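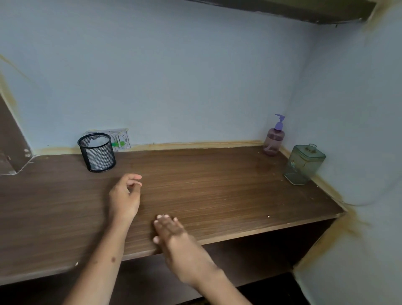

Plovitthorpe Residence Services: guidance on built-in desks ahead of the July room inspections. Please read the whole thread before you start on your room. (1/7)

Every study room in the Zalville building has a wooden desk set into a wall recess. The desks are fixed and may not be removed, painted or covered with adhesive film. Residents are responsible for the surface and for anything kept on it. (2/7)

Clear the desktop fully before cleaning. Pen holders should be emptied of bags, tissues and wrappers. Pump bottles and lidded containers may go back in the corner afterward, provided their bases have been wiped. (3/7)

Wipe along the grain with a cloth that has been wrung out well. Do not pour water on the desk. Several rooms have yellow or brown staining where the desktop meets the wall, and in some cases up the corner of the wall itself. Residents will not be charged for marks recorded at move-in. (4/7)

Please do not scrape these stains or use bleach on them. Send the room number to Defne Bozkurt in the maintenance office, who is keeping the list for resealing and repainting. Chipped side panels go on the same list - no separate form is needed. (5/7)

Switch boards mounted low on the wall behind the desk must be kept dry. Use a dry cloth only, and do not open the panel or spray any product near it. A cracked cover or loose fitting should be reported the same day. (6/7)

Inspections begin on the lower floor and take in 34 rooms. Lesego Venter will leave a written note in each room, and residents may ask for a second visit if they disagree with it. Cloths and mild soap are available at the front desk until 7 p.m. (7/7)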